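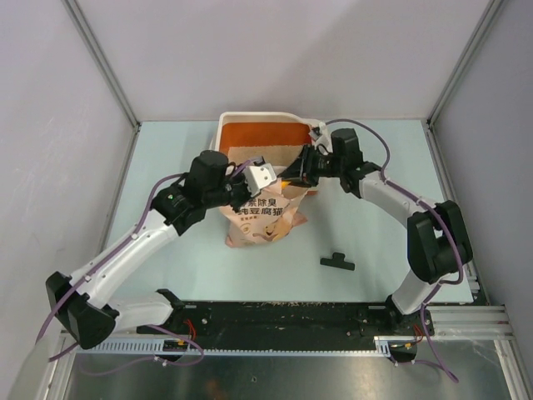
Mircea Pascu asked under my last post whether you could get away with 100 demos for a task like this, and would the robot even notice the difference. Mircea, I'd love to say yes. Going to answer in a thread because it got long.

So the task is cat litter. Both arms take the top edge of the bag, lift it over to the tray, tip, and put the bag down. I do all of it by remote control, and the robot gets a recording of what the arms did and what the cameras saw. Do that enough times and it starts having a go by itself.

We did try stopping at 100. It learned to reach for the bag beautifully! It would go up to the paper, close the grippers a finger's width off and then carry nothing at all over to the tray with great confidence.

The count this morning was 1189 good ones. I've recorded 1521 altogether, so you can work out how many went in the bin. Most of those were me letting go with one hand before the other, or going too fast at the tip.

Speed is my big failing. After lunch I get quick and sloppy, and then the robot learns quick and sloppy too. I now stop at 3pm and do labelling instead — dull, but the demos from before three are so much better that I can't argue with it.

The bag is the hard bit. A box stays box-shaped wherever you hold it. A paper bag sags and folds and the weight inside moves about while you're lifting, so the same hand movement gives you a different bag every time. I used to practise on an empty one, which was a complete waste of two weeks (the arms went flying up like they were pulling a tissue).

Someone else wanted to know why I don't just grab the arms and move them through it by hand. I did, for the first batch! It's lovely for one arm. With two you end up leaning over the table with your elbows out, and your own sleeves are in half the camera footage. Remote is slower to learn but my back has forgiven me.

What you lose is feel. By hand you know straight away when the paper is about to go. On the remote handles I get nothing, so I'm watching the creases near the grippers and listening for the motors to change note. Heydari, who trained me, does it nearly all by ear. I'm not there yet.

Tip for anyone starting out on the Odent handles: turn the scaling down. I run mine so my hand moves twice as far as the gripper does. It feels like stirring porridge for the first hour and then you can't go back.

Other tip: don't tidy your mistakes out of every recording. If I get a poor grip and fix it, I leave that in. Kiltuvia's notes say to keep only clean runs and we followed that until July, and all it gave us was a robot with no idea what to do once the bag slipped. Put the fumbles back in and it started trying again.

And yes, litter gets everywhere. I have found it in my shoes, my lunch and my car.

Sturkell want the same thing done next with a bag twice the size. I've asked for stronger paper. Will post how the first batch goes — and Mircea, if you do try it with 100, please film it for me.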